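Druvley Opens Sales and Rental Office for Trundico, Releases First 14 Homes

4/23/24

Druvley, the residential sales and property management company, has opened an on-site office at Trundico and released the first 14 homes for sale. The office is open to buyers, renters and neighbors, and no appointment is needed to walk in and look over the floor plans.

Trundico is a new neighborhood of 158 homes on the former Mamo freight yard. The builder is Ovora. Druvley is handling all sales and rentals, and will manage the common areas once the first residents move in.

The homes are a mix of townhouses, single-story cottages and apartments. All of the townhouses and cottages are for sale. The apartments are split between sale and rental, and the rental units will be listed separately later in the year.

The first release

The 14 homes in the first release are townhouses on the east side of the site, along the street nearest the existing bus stop. Each has three bedrooms, two full bathrooms, a half bath on the ground floor and an attached one-car garage. The kitchens are at the back and open to a small fenced yard. End units have an extra window in the dining area and a side gate to the yard.

Buyers who reserve before the drywall goes up can choose cabinet fronts, countertops and flooring from the standard range at no added cost. After that point the finishes are set by the builder. The sales office keeps a list showing which homes are still open for choices, and it is updated every Friday.

Each home comes with a refrigerator, range, dishwasher and microwave. Washers and dryers are not included, but the hookups are in place in the upstairs hall closet. The garages are wired for a car charger - the charger itself is an option.

"People asked us early on for plain three-bedroom homes with a yard and a place to put the car," Druvley said in a statement. "The first release is made up entirely of those. The cottages and apartments will follow once the streets on the west side are paved."

How reservations work

A home in the first release can be held with a signed reservation form and a refundable deposit. The hold lasts 14 days. During that time the buyer receives the purchase agreement, the draft homeowners association documents and the builder's warranty booklet, and can have all of them reviewed by an attorney. If the buyer decides not to go ahead, the deposit is returned in full.

Reservations are taken in the order the forms are received. There is no lottery and no sealed bidding. Buyers may hold one home at a time. Real estate agents are welcome to register clients, and should do so at or before the client's first visit to the office.

Buyers who need to sell a current home first should tell the sales office when they fill out the form. Ovora will accept a sale contingency on a limited number of the townhouses, and those are marked on the price sheet.

Financing is up to the buyer. Druvley does not require the use of any one lender, and the staff can't give loan advice. A preapproval letter from any licensed lender will be accepted with the purchase agreement.

Construction schedule

Site work at Trundico is finished on the east side. Water, sewer and power lines are in, and the first street has been paved and striped. Framing is complete on the first row of townhouses and roofing has begun. Ovora expects the model home to be ready for visitors in July.

Work on the west side is at the grading stage. The storm pond goes in first, followed by the utility lines and the loop road. The apartment building will be the last part of the project to start.

Visitors are asked to stay off the construction streets, including on weekends. Buyers under contract may set up a walk-through of their own home at two points: before the drywall is hung and again before closing. Hard hats and vests are provided for the first of these. Closed-toe shoes are required, and children under 12 can't be brought onto the site.

Deliveries to the site use the north gate only. Druvley has asked Ovora to keep trucks off the neighboring residential streets, and anyone who sees a delivery truck on those streets can report it to the sales office. 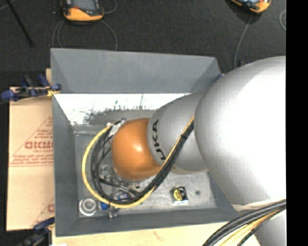

Open space and parking

The plan for Trundico sets aside three shared green areas. The largest is in the center, between the townhouses and the cottages, and will have a lawn, benches, shade trees and a playground. A smaller strip along the old rail line will be planted and left mostly open, with a gravel walking path. The third is next to the apartment building and will include a fenced dog run.

The walking path will connect to the public sidewalk at both ends and will be open to people who don't live in the neighborhood. The playground will be open to the public as well. The dog run is for residents and their guests.

Every townhouse has a garage space and room for a second car in the driveway. The cottages have a driveway but no garage, with a storage shed at the back. Apartment residents will have one assigned space per unit in the lot behind the building. Guest parking is along the loop road, with overnight parking by permit.

Bike racks will be put in at the green and at the apartment entrance.

Association dues and rules

A homeowners association will be set up before the first closing. Dues will cover mowing and planting in the shared areas, snow removal from the streets and shared walks, trash pickup and upkeep of the storm pond. Owners take care of their own yards, driveways and exteriors.

The draft rules are short. Fences must match the standard design and sheds need approval. Rentals of less than 30 days are not allowed in any of the homes. There is no limit on longer rentals, but the owner must file a copy of the lease with the manager. Dogs and cats are allowed in the homes for sale, and in the rental apartments with a pet deposit.

Copies of the draft rules and the first-year budget are available at the sales office for anyone who wants to read them before making a reservation.

Rental apartments

Druvley is keeping an interest list for the rental apartments. There is no charge to join, and being on the list does not commit anyone to rent. People on the list will be sent the floor plans, rents and application steps before the units are advertised to the public.

The rental units will be one- and two-bedroom apartments, all with a balcony or patio. Heat and hot water will be included in the rent. Ground-floor units have step-free entry from the parking lot and wider interior doors, and applicants who need one of these should note it on the interest form.

Visiting the office

The Trundico sales office is at 2563 Mamo Road, next to the north gate. Turn in at the paved lot in front of the building and do not follow the trucks through the gate. The office is open daily except Wednesday, from 10 a.m. to 5 p.m. Evening visits can be set up by phone or at the front desk.

Price sheets, floor plans and the site map can be picked up at the office. Material samples for cabinets, countertops and flooring are on display, and buyers can take small pieces home for the weekend - please bring them back by Monday.

About Druvley

Druvley sells, rents and manages homes for builders and private owners. Its services include new-home sales, resale listings, leasing and association management.

About Ovora

Ovora builds townhouses, small single-family homes and low-rise apartment buildings. Trundico is its first project with Druvley.

Media contact: Druvley press desk, Trundico sales office, 2563 Mamo Road. Floor plans and site maps for publication are available on request.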